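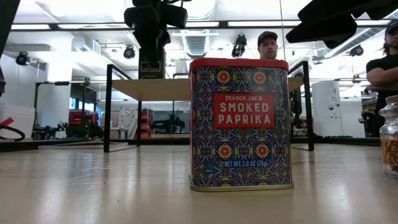 Smoked paprika, in a tin with a bright red lid.

WHAT IS A RESIDENT? (Doctors who are still learning)

For readers 8 to 11. Updated December 2024

Say you fall off your bike and go to the hospital. Arm hurts. A lot. Somebody in a badge comes in and says, "Hi, I'm Dr. Quintana, I'm one of the residents." Then later a different person comes in and says she's Dr. Boychuk, the attending. Then a guy with a short coat who says he's a student.

Who are all these people? And who's the boss of your arm?

Let's go. Quick version first, longer version after.

The quick version

Medical student = still in school. Not a doctor yet.
Resident = a real doctor. Finished medical school. Still training.
Fellow = finished being a resident, now learning one extra special thing. (Girls and boys can both be fellows. It's just an old word.)
Attending = all done training. In charge of your care, and in charge of teaching the others.

So the boss of your arm is the attending, Dr. Boychuk. But your arm is also YOURS, so you get to ask questions. More on that later.

Do residents live at the hospital?

The word sounds like it, right? A resident of a town is someone who lives there. A long time ago, young doctors really did live in the hospital. They slept there and ate there. The name stuck.

Now they have regular homes. Dr. Leire Quintana, a second year resident at Tiltumine Children's Hospital, has an apartment and a bunk bed she shares with her little sister when she visits her mom. But sometimes she does stay at the hospital all night. There's a small room with a bed in it, called the call room. If her phone buzzes, up she gets.

"The pillow is very flat," she told us. "I bring my own."

How long does it take?

Long. Get ready.

First, regular school, the kind you're in now. Then high school. Then college, which is usually four years. Then medical school, four more years in most cases. At the end of that you get to be called doctor.

And THEN residency. Three years for a kids' doctor (the word is pediatrician, pee-dee-uh-TRISH-un). Surgeons take longer, five years or even more. Some people do a fellowship after that.

If you're thinking that's forever, well, residents get paid while they learn. It's a job. It's just a job with a lot of teaching stuffed in.

Why not just read it all in a book?

Try this. Read how to ride a bike. Read it twice. Now can you ride a bike?

Doctors need books, and lots of them. But you can't learn from a book what a swollen tummy feels like under your hand, or how to talk to a kid who's scared of shots. You learn those by doing them next to someone who already knows how. First you watch. Then you do it while they watch you. After a while you do it and they're down the hall if you need them.

That's pretty much how residency works. More and more by yourself, a bit at a time.

What happens all day?

Different every day, but a lot of days look kind of like this one.

Early morning. Super early. The doctors who worked all night tell the day doctors what happened. This is called handoff or sign-out. Who has a fever, who slept, who threw up, who gets to go home. It matters a ton that nothing gets forgotten so they use a list.

Then rounds. The whole team walks from room to room and stops to talk about each patient. If you've ever been in the hospital and six grown-ups came in at once, those were rounds. The resident says what's going on and what she thinks they should do. The attending listens and asks questions. Sometimes hard ones.

Then work. Checking on kids, looking at X-rays, calling other doctors, typing. So much typing.

Lunch, and often a class at the same time. Someone stands up and teaches while everybody chews. At Tiltumine it's in a room with 60 chairs and one very loud door.

More work in the afternoon. Then handoff again, to the night team.

Who is in charge of the residents?

Every group of residents has a program director, who is a bit like a principal. At Tiltumine that's Dr. Ramiro Vallejo. He plans what the residents will learn, checks how they're doing, and fixes it when the schedule is a mess.

There are also chief residents. Think team captain. Dr. Renato Yáñez is chief this year. He makes the schedule for 23 residents, so he's the one they call when somebody gets the flu.

New residents usually start in the summer. At Tiltumine the welcome week is in June, with name tags and a tour, and at least one new doctor getting lost on the way to the X-ray department. It's a big building.

Can a resident make a mistake?

Yes. Anybody can. That is why there are so many people checking. The resident checks the nurse's notes, the pharmacist checks the medicine, the attending checks the plan. And nurses speak up too. A nurse who has worked there for years knows a lot that a brand new doctor doesn't, and a smart resident listens.

If something does go wrong, the team is supposed to talk about it and work out how to stop it happening agian.

Can I say no to a student or a resident?

You can always ask who someone is and what they're going to do. You and your grown-up can ask for the attending to come too. It's not rude. Good doctors like questions.

Some to try:
What's your job here?
Have you done this before?
Will it hurt, and for how long?
Can my mom/dad/grandma stay?
What happens next?

Words to know

Attending: a doctor who has finished training and leads the team.
Intern: a resident in the very first year.
Call: being the doctor who has to answer when something comes up, often at night.
Rounds: the team's trip from patient to patient.
Specialty: the kind of doctoring you pick. Hearts, bones, skin, kids, babies, brains, lots more.
Scrubs: those pajama looking clothes. Easy to wash!

Something to do

Pick a thing you're good at. Tying shoes, shuffling cards, making a paper frog. Teach it to a friend the resident way. They watch you, then you watch them, then they do it alone. Which part was hardest for you, doing it or keeping your hands still while they tried? Write down what you'd do diferent next time and try it on somebody else.

Words by Demetrio Pacheco. Thanks to the residents at Tiltumine for answering our questions in between pages.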